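Zomville gripper station

The Zomville gripper station is a work cell at Fistthorpe in which people carry out bench tasks with hand-held grippers, and the recorded motions are later used to program robot arms. It was set up by Espinoza and opened in January with two operators.

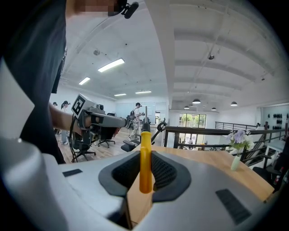
Setup starts with the grippers, which are always prepared in pairs. The jaw pads are checked first – a lined pad holds a smooth handle better than bare plastic, and the station's grippers have black mesh in the cradle, where a yellow handle can stand upright. Each marker cube is then wiped with a dry cloth and pressed to make sure it has not worked loose. Cables are left with enough slack for the operator to turn the wrist fully.

Calibration takes 7 minutes per pair. The operator opens and closes each gripper five times over the table, then repeats the motion with a tool in the jaws.

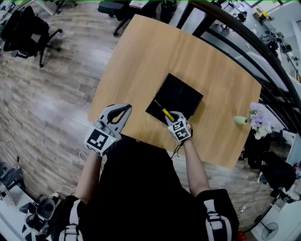 If the two readings differ, the jaw screws are tightened and the test is run again. A pair that fails twice is taken out of use and sent to the workshop at Saltilstead. Pads are replaced after 636 cycles, or sooner if the mesh has started to lift.

Maintenance
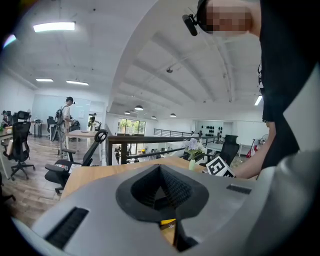

Hala Kabbaj, section editor
Revised 2/13/19

Shells are cleaned at the end of each shift with a damp cloth. Solvents are avoided, as they cloud the plastic. Dust in the jaw recess is brushed out along the ribs – compressed air tends to drive it further in. The maintenance log was started by Tonantzin Barajas and lists each gripper by number, with the date of its last pad change.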